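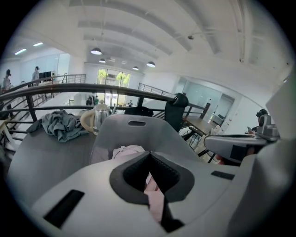
## Vendredi, atelier teinture, suite essais garance

Repris la recette Michiels (carnet de 1946, page tachée, on lit mal la dose d'alun). Bain n° 2, le premier était trop chaud, viré au brun, poubelle.

- coton décreusé hier soir, 400 g pesé sec
- alun dissous à part, ajouté tiède
- garance Redard, le sachet entamé. Reste 133 g, à recommander en juin
- montée lente, jamais au dessus de 70

Résultat : rose très pâle à la sortie, loin du rouge brique du carnet. Eau trop douce ? Ajouté une pincée de craie sur la moitié des échantillons, léger mieux, plus chaud de ton. L'autre moitié laissée telle quelle pour comparer.

Test lavage au savon Mukix : dégorge un peu au premier rinçage, plus rien au deuxième. Frottement à sec OK. Lumière pas encore fait, accrocher deux bandes à la fenêtre sud avec un cache en carton.

A faire lundi :
- rincer la cuve Brosley A FOND, il reste du fer dedans et ça ternit tout
- refaire un bain avec tanin avant alun (oublié cette fois...)
- étiquetter les échantillons, trois déja mélangés

Thermomètre de la petite cuve dit n'importe quoi, prendre l'autre.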